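Yellowed pillowcases and white tees - soak or bleach?

Forum: Laundry and Cleaning
Page 1 of 1

marri_flat
Posted 7:40 pm
We moved into a rental with a top loader that only has a cold tap connected. My whites have gone a dull cream colour over the past few months, mainly pillowcases, a couple of plain tees and the sheets. I have been using Aveck powder at the dose on the box. I tried a chlorine bleach soak on one tee and the armpits came out more yellow than before. What do people do? I don't want to spend a fortune.

Togs_and_Tea
Posted 7:58 pm
Stop using chlorine bleach on sweat stains. It reacts with what is left in the fabric and makes the yellow worse. Use an oxygen soaker instead, the plain sodium percarbonate kind. Dissolve it in hot water in a bucket, put the tee in and leave it overnight. Rinse, then wash as normal.

Hang everything on the line in full sun if you can. Sun is free and it does half the job. 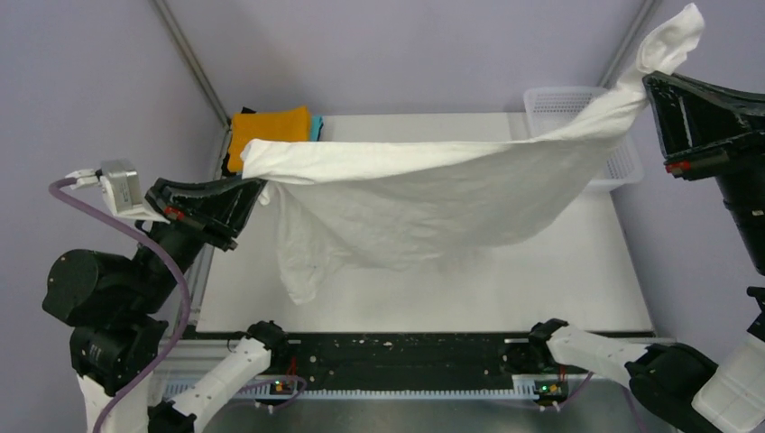

marri_flat
Posted 8:06 pm
Does the soaker still work if I only have cold water?

Togs_and_Tea
Posted 8:11 pm
It works slowly in cold and a fair bit of the powder won't dissolve. Boil the kettle, dissolve the powder in that first, then top up the bucket from the tap until it is hand-hot.

gumleaf106
Posted 8:30 pm
I don't agree that bleach is the problem. I did linen for a motel for years and we used chlorine on every white sheet. It was measured properly and rinsed properly, and the sheets lasted. People tip it in by the glug and then blame the bleach.

Also look at what the tees are made of. If there is elastane in them, chlorine will yellow it and it won't come back.

Togs_and_Tea
Posted 8:41 pm
Motel sheets don't have antiperspirant in them. She asked about armpits.

gumleaf106
Posted 8:44 pm
She also asked about pillowcases and sheets. Fair enough on the armpits.

sudsy_in_ballarat
Posted 9:15 pm
Before buying anything, check how much detergent is already in there. Put one clean pillowcase in a bucket of hot water, swish it and wait. If the water goes cloudy or slippery you have build-up, and more powder will add to it. I had this with Pistel liquid. I was using a full cap for a small load. I went down to half and ran 3 washes with no detergent at all, and the towels went soft again.

Clean the machine as well. Pull the lint filter out and have a look at the back of it.

marri_flat
Posted 9:27 pm
Just did the bucket thing. Water is grey and there are bubbles on top. So that's one answer. The lint filter was disgusting, I don't think the last tenants ever took it out.

drip_dry_dan
Posted 10:02 pm
Another thing is fabric softener. It coats the cotton and holds the dirt in. White vinegar in the softener compartment is what we use. Don't put it in with bleach, ever.

gumleaf106
Posted 10:10 pm
Vinegar every wash is hard on the rubber seals. Once in a while is fine.

drip_dry_dan
Posted 10:13 pm
I've had the same Sönmez machine since before my kids were born and the seals are fine.

Togs_and_Tea
Posted 10:20 pm
One more for the pillowcases. Most of that yellow is skin oil and hair product. Rub some dishwashing liquid into the middle before you soak, leave it for half an hour, then into the bucket. Wash them on their own and don't cram the tub. And fold them only when they are bone dry - a bit of damp in the cupboard will bring a musty smell and sometimes spots.
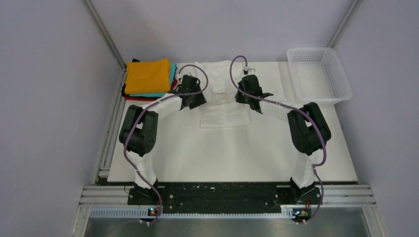 White garment on a white table.

marri_flat
Posted 6:50 am
Thanks all. Soaked 4 pillowcases overnight with the kettle method and they are on the line now. Two look a lot better and the old ones from Drirkgate are still cream around the hem. I'll give those another go before I turn them into rags.

sudsy_in_ballarat
Posted 7:22 am
Try them again with fresh powder, it goes flat once it has been mixed. Don't save the bucket for the next lot.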